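**Participants wanted: judging simulated robot grasps (Miltent study, second round)**

Plivel is looking for adults to watch short clips of a robot arm and tell us how each attempt is going. The work is done at home on your own computer, in your own time, over a two-week window in May. You don't need any background in robotics or programming.

The study is about how robot control programs get tested. Running a real arm is slow and someone has to stand beside it, so much of our testing is now done in simulation. A program is given a starting layout, a table and an object, and it tries to pick the object up. Our software, Bodex, then gives the attempt a score. What we want to know is whether that score agrees with what a person would say after watching the same attempt.

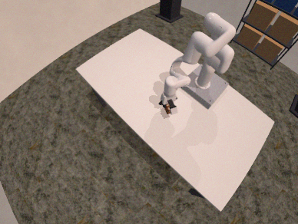
## What we found in the first round

In the first round we collected ratings on 343 simulated attempts. Bodex and our raters mostly agreed on the plain cases, such as a firm grip or a clear miss. They disagreed on the ones in between. An object held by one corner was often marked as a success by the software and as a failure by people, who expected it to slip.

Raters also disagreed with each other more when they only had a view from far back. Adding a view from close to the fingers brought their answers nearer together, but it made the task slower, and a few people told us they lost track of where the table was. We changed the layout of the rating page as a result. Both views now play side by side and stay in step when you pause or rewind.

The second round is larger. It covers 1090 attempts, shared out so that each one is seen by several people. We have kept the objects small and simple, as the first round suggested that colour and shape affected how sure people felt, and we'd like to look at one thing at a time. 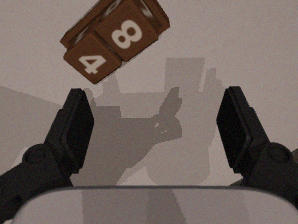
Each rater will be given a set of clips in random order. Some are repeated, so we can see how steady your judgement is from one day to the next. Repeats aren't marked. Please don't go back and change earlier answers to match — we'd rather have your answer as it was on the day.

## What you'll be asked to do

1. Complete a practice set, which takes 20 minutes. You'll get feedback on this part only.
2. Watch each clip at least once from start to finish.
3. Choose one of five answers, from "no grip" to "secure grip", and say how sure you are.
4. Mark the moment when you made up your mind, using the slider under the clip.
5. Fill in a short form at the end about which views you used most.

Most people in the first round needed five to six hours in total. You can stop and come back whenever you like, and your place is saved. Clips have no sound.

## Who can take part

You need to be 18 or over and able to read instructions in English. You'll need a laptop or desktop computer with a screen at least 13 inches across. Phones and small tablets won't work, because the two views become too small to judge. Glasses and contact lenses are fine.

If you took part in the first round you're welcome to apply again, but please say so. We'll put you in a separate group. People who write grasping software for a living should also tell us, as we have a limited number of places for experienced raters and would like to compare the two groups.

## Payment and privacy

Participants are paid by the hour, at the rate listed in the information sheet, up to a limit of seven hours. The practice set is paid. If you withdraw partway through, you'll be paid for the time you've done.

We store your answers under a number and keep your name and bank details in a separate file. No video or audio of you is recorded. Ratings will be released with the project's results, without names or numbers that could be traced back to you.

## Information session

There's an optional session at our Lepik office on Saturday at 10:30 am, with a link for anyone who wants to join online. We'll show the rating page, run through a few practice clips and answer questions. It should be over by noon. The office is on the ground floor and has step-free entry from the car park.
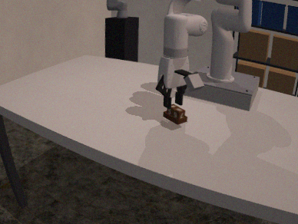

*The simulated arm and table, with one object.*

## How to apply

Ask for the information sheet through the contact form on the Plivel site and choose "Miltent, round two" from the list. Please include:

- your age group
- the kind of computer and screen you'd be using
- whether you rated clips in the first round
- any experience with robot arms, real or simulated

Gunārs Lūse is running this round and will reply to everyone who writes in. Places are filled in the order that completed consent forms come back. If we have more people than places, we'll ask whether you'd like to be put on the list for a later round, which will use clips from a real arm.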